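Thursday, late

Writing this at the kitchen table with the coat still on because the boiler has gone off again and I can't face the cupboard. Quick one. Said I'd keep the diary up through the move and I've missed most of it.

Today was the allotment meeting, then the solicitor, then the van people, in that order, and I was late for two of them. Van people first as they're freshest in my mind. Quote has gone up. Was told 300 on the phone, now it's 300 plus 49 for stairs. I said there are no stairs at this end. He said there are stairs at the other end. Which is true. Paid it.

So that's fixed then. We go from Clutberg to Stedton at the end of March and I haven't packed one book.

Packing — where I've got to. Back bedroom done apart from the curtains. Hall cupboard done, badly. Found the tent poles without the tent. Found Dad's slide projector, two bulbs, no slides. Found the letter from the school about my handwriting, 1st form, which I read standing up with one foot in a box and then had to sit down. "Hurries." One word, underlined. Well.

Kitchen not started. Every time I open the big cupboard I shut it again. There are seven pie dishes in there and I make a pie perhaps at Christmas.

Went through the electricity stuff while eating a sandwich. Closing reading has to be done on the day, not before, the woman was very firm. Water the same. Council tax you do online but it wants a number from a letter I've put in one of the boxes. Don't know which box. All the boxes say MISC.

Note for tomorrow: buy a pen that isn't dried up, label boxes.

Allotment meeting was in the hut, freezing, everyone in hats. I gave up the plot officially, signed the sheet. Thought I'd feel more. Mostly felt my feet. They've given it to the couple with the baby who've been on the list since before the baby. Good soil at the bottom end, clay at the top, told them that, told them about the gooseberry and to leave it alone till it's fruited. He wrote it down on his hand. She asked if I was taking the rhubarb. I'd been going to take the rhubarb. Said no, no, you have it. Walked home cross with myself about rhubarb.

Might go back with a fork on Sunday and take half. A crown can be split, it does them good. I'll ask first. I will ask.
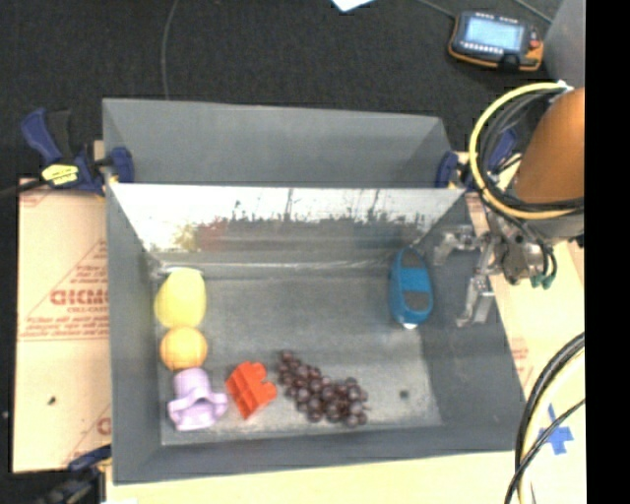 by Danica Baláž
Clutberg diary, the March pages

Right, fruit. Reminds me I have eaten nothing today that grew on anything apart from the tomato in the sandwich. There's a pear in the bowl gone soft on one side, and an orange, and that's it until I shop, and I'm not shopping until the fridge is run down. Fridge contains: half a jar of capers, mustard, other mustard, milk, the end of a cheese. Could be worse. Cheese and pear then. Have just got up and done it. Pear fine if you go round the bad bit.

Solicitor. Hour and a quarter on the bus to sit for twelve minutes. The searches are back and there's a thing about the drain. Shared drain, runs under next door's kitchen, they built over it in the seventies and there may or may not be a bit of paper saying they could. Lalov will sell an insurance for it. I asked what happens without the bit of paper and without the insurance and he said probably nothing, in the tone people use. Insurance is 200. So now we have the insurance.

Running total in the back of this book says 932 on bits and pieces so far, and that's not the house, or his fee, or the van. That's just forms. And tape. A shocking amount of it is tape.

Must ring about the drain people anyway. Must ring Mum.

Bus back was nice, to be fair to the day. Sat upstairs at the front. Low sun all down the river side and somebody's washing out on the barges, and the bit past the brickworks where the road goes up and you can see the whole town for about as long as it takes to think oh, look. I've done that journey hundreds of times with my head in a bag looking for my glasses. Tried to look properly. Then a boy with a trombone got on and sat next to me and the case was across my knees till the hospital.

He was very polite about it. Asked if I minded. I did a bit.

Rang Mum. She is not speaking about the move, so we spoke about her neighbour's hip for twenty minutes, then she said "and I suppose you'll want the blue casserole", and I said only if she wasn't using it, and she said what would she be using it for. So I have another casserole. Eight dishes. She's wrapping it in a towel and I've to bring the towel back.

I think that was her speaking about the move.

She also wants to know is there a proper market in Stedton. I said Saturdays. I don't know that it is Saturdays. I've seen the square twice, once in rain, and there was a man putting up a stall or else taking it down. Look it up.

Other things, no order:

The spare key is with upstairs, get it back.
Library books x 3. One of them is in a MISC.
Cancel the window cleaner, who I've never met, only the envelope.
Defrost freezer the night before, towels down, remember last time.
Piano tuner says leave it a month after it's moved before he'd touch it, so find somebody over there and don't let them talk me into doing it the first week.
Bulbs in the front pot, are they mine? I planted them. Pot was here. Leave them, they're just coming up.

Took the pictures down in the hall after tea, meant to be a quick job. There's a clean square behind every one. The wall must have been that cream colour when we came and I'd have sworn blind it was always this sort of biscuit. Eleven years of toast. Thought about painting over it for the next lot and then thought about the price of paint, and then about my knees. They can put their own pictures up.

Wrapped the glass ones in the good blanket. The one of the harbour has a crack in the corner I don't remember so either it's new or I never looked at it. Bit of both I expect. Put it in the car not the van, write that down. Harbour picture, car.

Then I went and stood in the back bedroom for a while with no furniture in it. It echoes. Said hello to it, felt daft. It's a nicer room empty, we should have had the bed on the other wall all along, you'd get the morning on your face. Too late. In the new place I'm going to sleep in every corner for a week before I let anybody screw anything down.

Boiler has just come on by itself. Not going to ask. Coat off.

It's gone eleven, and I still havent written to the Baláž cousins with the new address, that's another thing. Do it as one postcard and copy it out. Six lines. "We are moving, come and stay, bring a towel." Ha. Mum's towel.

Tomorrow — pen, labels, drain people, ring the van man back as he's got the postcode wrong on the email, it has us down for some other Stedton entirely. Start the kitchen. Start with the pie dishes and be hard.

Bed now. Alarm at six thirty, the skip's coming and they said anytime from seven.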